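4. Comparing grippers on the bottle task

Read this section after the arms have been homed and the table rails checked for tightness (section 3). It covers the side-by-side trial of the standard Bandard fingers and the narrower Raldale fingers, using capped pill bottles as the test objects. 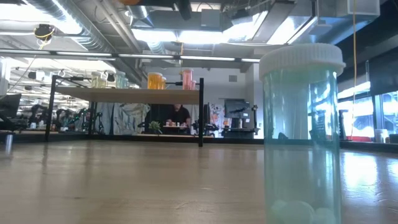
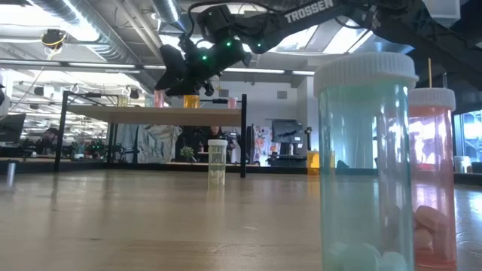
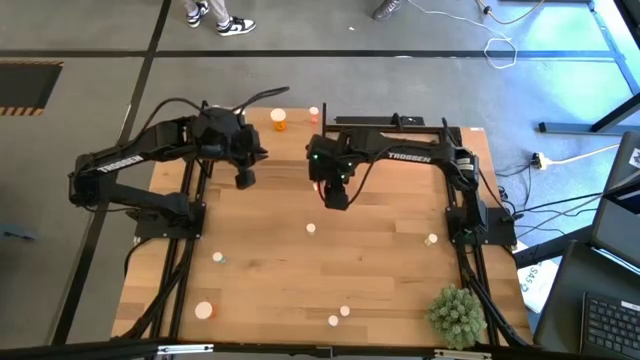
You will need both finger sets, the 2 mm hex key, the bottle tray from the Mathias parts box and a printed copy of the score sheet. Leave the score sheet on the desk, outside the reach of the arms.

4.1 Fitting the fingers

1. Put both arms in the rest position and switch off motor power at the controller. The logic supply can stay on.
2. Undo the two screws on each finger carrier and slide the old fingers off. Keep left and right together in their bag.
3. Slide the new fingers on until they meet the stop. Do the screws up finger tight, close the gripper by hand, then tighten fully with the key.
4. Check that the cable over the wrist still has slack when the wrist is turned to each end of its travel. If it pulls, move the clip back one hole.
5. Switch motor power on and wait for the green indicators.

Caution: the arms may drop slightly when motor power is removed. Support the wrist with one hand before you switch off.

4.2 Setting the grip

1. Open Skarer and load the profile with the same name as the finger set. Profiles are not interchangeable. The Raldale fingers close further, and the Bandard profile will stop them short of the small bottles.
2. Run Find Zero with nothing between the fingers. A good reading is 284 on the encoder page. If it is more than a few counts away, refit the fingers and run it again.
3. Set grip force to 19 per cent for filled bottles and for loose caps.
4. Place one bottle by hand between the fingers and close on it. The walls should not bow.

Note: if a bottle slips at 19, clean the finger pads before you raise the force. Elin Powell's test log from September has several runs marked as weak grip that came right after a wipe.

4.3 Running the trial

1. Start with wide bottles and finish with narrow ones. Use the same order for both finger sets.
2. For each bottle, record pick, lift, carry and place separately. A bottle that is put down and falls over counts as a failed place, even if it is still capped.
3. Do the loose caps last. Lay them flat side down, with enough room for both fingers to reach the table.
4. After every tenth run, repeat Find Zero and write the reading on the sheet.
5. Change fingers and repeat from 4.1.

A full set is 73 runs per pair of fingers. It can be split over two sessions provided the cameras are left alone in between. If a camera has been knocked or its exposure altered, start the set again.

Note: clear and tinted bottles pick up reflections from the windows and the ceiling lights, and this affects the position estimate more than the choice of fingers does. Run both sets at the same time of day. Do not mix a morning set with an evening one.

Caution: do not reach over the table to right a fallen bottle while a run is live. Press Hold, wait for both arms to stop, then reach in.

4.4 Reading the results

Skarer writes one line per run to the trial folder. The column headed "slip" is the change in finger gap between lift and place. Small values are normal for ribbed caps. A value that climbs through the set usually means a carrier screw is working loose.

Compare the two finger sets by bottle size first and by total second. The totals can look close when one set is losing all its points on the caps.

Send completed sheets and the trial folder to Rhodri Landeg. Write the serial number of each finger carrier in the box at the top of the sheet.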